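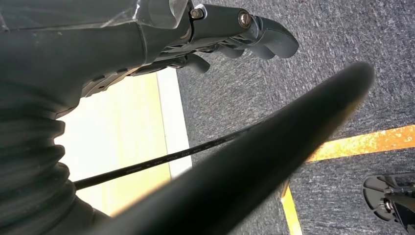
**Figure 2.** Left arm and hand of the machine at Graslow, seen from close by, with strips of floor tape on the carpet.

### 4.2 What the tape changed

Most of the writing on robots in small workplaces asks how many jobs go. At Graslow the answer was none, and the firm was keen that we should say so. We are less sure that it was the right question. Over the period of the study the three people on the returns desk kept their hours and their pay, and yet by March all of them described a different job from the one they had been hired to do.

The supplier, Turunen, sold the machine as a helper for picking up, turning over and putting down returned goods. Its hand has several jointed fingers with rounded tips (Figure 2), and the sales papers made a good deal of this likeness to a human hand. Staff were less taken with it. They talked far more about the floor. Tape of the kind seen in the figure told them where they could stand while the arm was live, and it did so without any say from them. One worker told us she had walked the same line to the label printer for years and now had to go round. The tape had worn through in patches, and two of the three could not agree on whether a worn strip still counted as a limit. The site rules, which we read in full, do not mention it.

The log kept by the Zikdale software shows 3467 completed moves. Managers quoted this number to us often. It leaves out the time a person spent getting goods ready for the machine, and it records a move as complete when the hand opens, wherever the item ends up. We asked for a count of items that had to be handled again by a person. No such count was kept, and we were told that it would be hard to set up. We therefore make no claim about whether the work got faster - and we would treat any such claim from the firm with care.

What we can report is a shift in who waits for whom. Before the change, staff set their own order of work and took the awkward parcels when they felt fresh. Afterwards they fed the machine in the order it asked for. Breaks moved to fit its restarts. The oldest member of the team said the new work was easier on her back and duller in every other way, and she did not want us to report the one half without the other.

The Prindstead site, where the same system was put in 4 months earlier, gives some reason to think this may settle. Staff there had been allowed to move the tape themselves, and complaints about walking routes had stopped. Complaints about waiting had not. With only 2 sites we cannot say how far the tape mattered, and the Prindstead team was also larger, which may have hidden some of the extra work.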